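Avbridge Repair and Reuse Program
Progress report to the Alla Fund, second quarter
Share 14 | Comments 2

The quarter went mostly to plan. We took in 1517 items of small electronics from the drop-off points in Farkel and Su, against a target of 500 a month. January was slow and the last two weeks were very busy. Of the items taken in, 271 have been repaired and handed back or passed on. The rest are waiting for parts, waiting for a bench, or have been stripped.

The sorting room is now fully set up. The second workbench arrived late but is in use, and the shelving bought with the first payment holds everything that used to sit on the floor. We still lack a proper lockable cabinet for batteries. The quote we had was higher than the line in the budget, so we are asking two other suppliers.
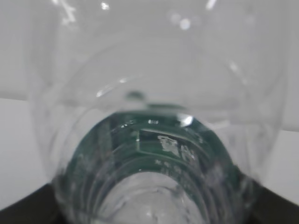 Storage of small parts was the weak point in our last report, and most of the work this quarter went into it. Screws, clips and connectors were getting mixed up between jobs, and we were losing time looking for them. We have moved over to clear plastic containers, one to a job. The plastic is see-through enough that a green circuit board shows from the other side, even with the ribbed walls bending the view, though the white printing on the board can't be read that way. For that reason each job also gets a paper tag with the item number, the date it came in and the fault reported by the owner. Boards are kept flat on the bench until they have been tagged.

Spending is slightly under budget. The containers, tags and bench mats came to less than the 2000 set aside for storage, and we would like to move what remains to the battery cabinet. Please let us know if this needs a formal request.

Next quarter we plan to clear the backlog of radios and kitchen scales, open the Su drop-off point on Sunday mornings, and write up the tagging steps on a single sheet for new helpers. The list of stripped items by type will follow separately once the Farkel figures have been checked.

2 comments | Share this report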